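Range hood so loud we can't talk in the kitchen, is it the ducting?

Wilma Stevens

Hello all, first post after a good long while of reading along.

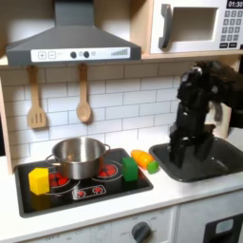
We moved into our place in Sinton in May and the range hood has been driving me up the wall ever since. On the low setting it's fine, a gentle hum, but anything above that and it roars like a truck on the highway. My husband has taken to eating his breakfast on the back steps! And for all that noise it hardly pulls anything, so when I fry onions the whole house smells of them until the next morning. It's a Wolteck, older than our time here, and I've washed the filters twice in hot water and dish soap. Could it be something in the duct, or is the motor on its way out? I'd love to avoid buying a new one if I can, as the cheapest I've been quoted is $1,000 fitted, and that was before they'd even seen the ceiling.

Jocelyn Cabanatuan
Posted 7:40 pm

Hi Wilma, welcome! Loud and weak together nearly always makes me think of the duct before the motor. Ours did exactly the same, and when my brother-in-law got up in the roof he found 5 metres of that floppy foil hose, squashed flat under a box of Christmas decorations (mine, I'm sorry to say). We swapped it for smooth rigid pipe with as few bends as we could manage, and it came to $132 in parts, including the tape.

Before you go climbing anywhere, try this. Turn the hood on high and go outside to where it vents. You should feel a good strong puff of air and see the flap standing open. Ours had been painted shut by whoever did the eaves, on top of everything else, so have a close look at the hinge. Then take the filters out and run it for a minute. If it's suddenly much quieter, the filters are still clogged, and a long soak in washing soda will shift grease that dish soap won't. Switch it off at the breaker before you poke around inside, please, and get an electrician if there's any wiring to be touched.

Do let us know how you get on, I'm invested now.

Navickas

check its vented at all. mine just blew into the cupboard above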